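Bench notes, Rerden room, August
Evaluation of Iretora wheelchair handling kit (two arms, multi-fingered hands, Skunow control box)
Kept by: Fongchan Phuthong

09:10
Kit powered up and homed. Firmware left as delivered. Hands open and close on command, both sides. Control box is on the 63 page manual Iretora sent with the loan, and the section on grip force is thin. Evdokia Konstantinidis has written to them for the longer version.

Question for this round: can the kit take hold of an ordinary folding chair parked close to a bed and move it by the push handles, with nothing bolted onto the chair? Chair is the denim-seat one, unfolded. Bed is made up with two pillows and the duvet on.
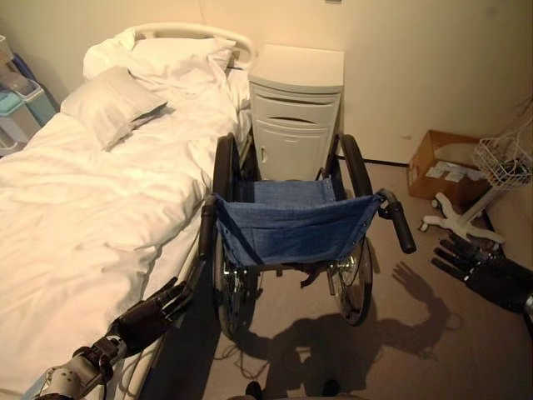 Setup items
Grip force limit at 9 on the Skunow scale. Drive speed capped at 900 mm per minute. Stop button with Evdokia. Log interval left at the default.

10:40
Spent most of this on hand angle. The handle grips are thick and round and slope down toward the end, so the approach has to follow the slope. Wrist view is the one to use for this. The head view loses the fingertips once the hand gets near the grip. Changed the wrist offset in the Skunow menu and saved it as profile 2. Profile 1 is the factory one, please don't overwrite it.
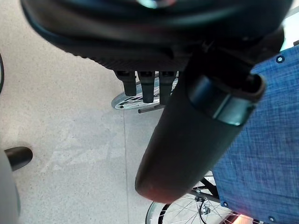 Does the kit need a special handle or adapter on the chair?
Iretora sells an adapter sleeve, but the base kit is quoted for standard push handles and we are reviewing it without the sleeve.

11:55
Two-handed grip from behind the chair. Both hands on the push handles, at the same height. The menu wants each side confirmed separately before it will allow drive, and the prompt times out if you are slow. Annoying with one person at the box. I'd ask for a single confirm. 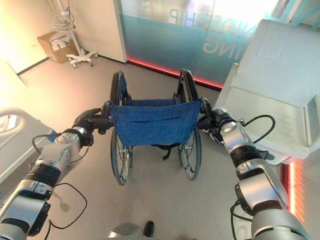

The timeout is 207 seconds according to the manual, but there's no countdown on the display, so you find out when the menu drops back to the start. Put this on the list for Iretora along with the grip force section.

Cables: leave slack on the outside of each arm. Pulling them tight to tidy up will limit the wrist.

Still open
Price for the sleeve, per pair.
Whether Khunthong can service the hands locally or they have to go back.
Second chair type, narrower handles. Evdokia is asking the ward store.
Copy profile 2 to the spare control box before the loan ends.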